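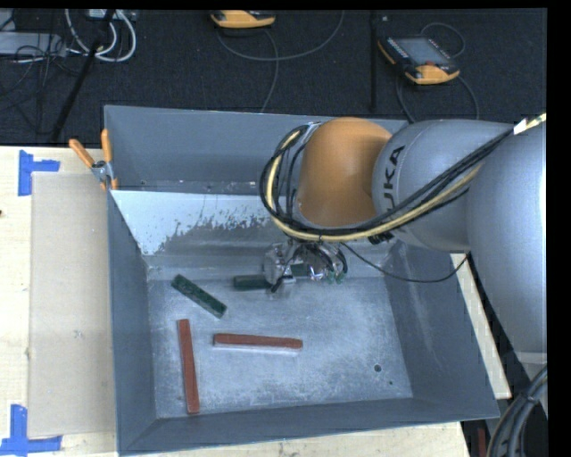

3.2 Wear of the bin lining

The bins in this study are open at the top, with sloping metal walls that guide small parts toward the floor. Most earlier work on coated storage bins deals with dents and corrosion. We were concerned with the slower loss of the light coating on the sloping panels and with the scratching of the floor, both of which change how parts settle.

Two bins were taken from the Stastik line in August and inspected under the same lighting. The floors carried fine scratches over cloudy smears and whitish wear marks (Figure 4). Coating loss on the sloping panel in front of the far wall followed a ragged, flaked edge, with darker gray metal exposed toward the center. The far wall had only a few small specks and scrapes, mainly along its lower edge.

Figure 4. Open metal bin on the work table, with worn coating on the sloping panel and a scratched floor.

Wear was logged by fill cycle. The first bin had completed 1326 cycles and the second 2536. Each floor was divided into 117 cells, and every cell was graded by hand as clean, scratched or smeared. Grading was done by Vesela Mujić and repeated by Shengli Wei without access to the first set of grades. Cells on which the two disagreed were graded again together.

Scratched cells were more common in the second bin, as expected. Smeared cells showed no clear link to cycle count and may depend more on the oil left on incoming parts. The Vumora parts arrive degreased and the Sekell parts do not, so the two supplies are treated separately in Section 3.3.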